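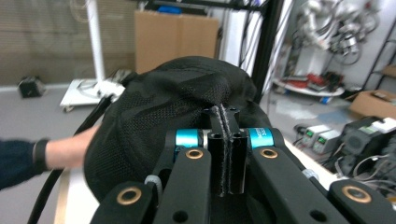 A handheld gripper closes on the crown of a black cap. Soft goods are among the hardest items to budget for.

What the second quote leaves out

When Skarora, a returns processor that handles clothing and accessories for online stores, decided to automate part of its sorting line, it set aside money for one robot arm and one gripper. The arm came in on budget. Almost everything else had to be paid for from somewhere else.

The company is not unusual. Small and mid-sized firms buying their first robot tend to plan around the biggest item on the quote, and the arm is easy to price. A supplier will send a figure the same afternoon. The tooling, the power, the cabling, the floor space and the weeks of trial handling take longer to pin down, and they often land in a different budget year.

Skarora's line takes in 600 items on a normal day. Of those, 166 are hats, caps and other headwear, and those were picked for the first stage. They are light and there is a steady supply of them. They are also soft, and a soft item does not sit the same way twice. A cap lying on its brim offers a different hold from one that has landed on its crown, and a gripper that takes a good pinch of fabric on one can slide off the next.

Bilmont, the integrator hired for the job, asked for a trial period before any gripper was ordered in quantity. Its method is to have people work with a handheld version of the tool first, taking hold of real stock at a bench. Staff learn where the fingers need to go, and the recordings are used later to train the arm. Skarora had not budgeted for this. The trial needed handheld units, a table, sample stock and paid hours for the people doing the picking.

The bill for hours was the one that caused arguments. By the end of the trial, 446 hours had been logged, all of it by regular sorting staff whose usual work had to be covered. Managers had put it down as training and expected it to be small. Bilmont had listed it as a separate line in its second quote, under a heading that was easy to skip.

Power and cabling came next. A robot cell does not run from a spare wall socket for long, and the building Skarora rents was wired for conveyors and lighting. The landlord agreed to new circuits but would not pay for them. Bench supplies used for testing were bought outright, as were spare cables, which wear out faster than most first-time buyers expect.

Then there are fingers and pads. Gezer, which makes gripper parts, sells replacement pads in packs and recommends keeping a full set on the shelf for each tool. Soft pads hold fabric better and wear sooner. A firm running one shift can get by with a small stock. A firm running two should work out the yearly cost before it signs for the arm, and should ask whether pads from another maker will fit.

Huver, a furniture parts warehouse two towns over, went about it the other way. It rented a cell for five months, paid more per month than a loan would have cost, and handed it back when the contract ended. The firm had learned that its cartons were too varied for the tool it had been offered. It is now asking for quotes on a simpler machine that only stacks.

Renting does not suit everyone. The monthly rate is high, the rented unit may be an older model, and the work of fitting it to the building is lost when it leaves. But the rate usually covers service visits, and those can be a shock to owners after the first year.

Skarora has since rewritten its plan. The arm is now one line out of many, with trial hours, spare parts, wiring and service each given their own – and a reserve held back for whatever has been missed. The second stage, covering scarves and gloves, goes out for quotes in September.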